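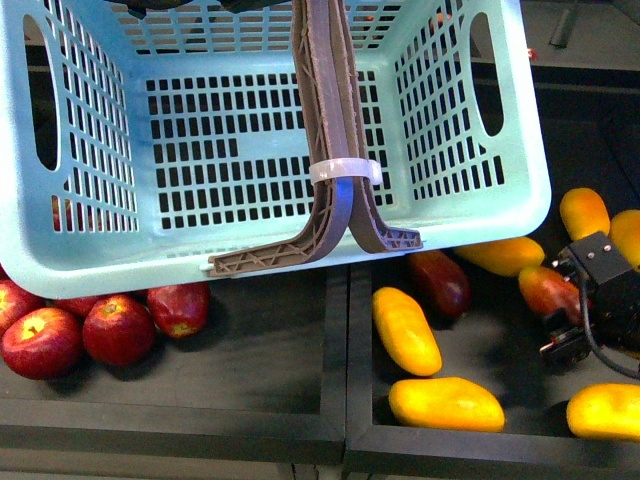

I work at Gunawan, where we pack fruit, and last May we got robots. Lots of you have asked me if they took our jobs!

Well, my old job was putting mangoes and apples into baskets, 1000 a shift, and my back ached every night. A robot arm is good at doing the same thing again and again. 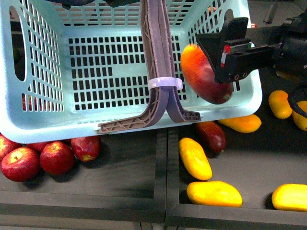 So what do I do now? There are 4 of us on my team — we check for bruises, and we help when a robot gets stuck. I had to go on a course first, and I was a bit scared of it. Some days I miss chatting along the packing line.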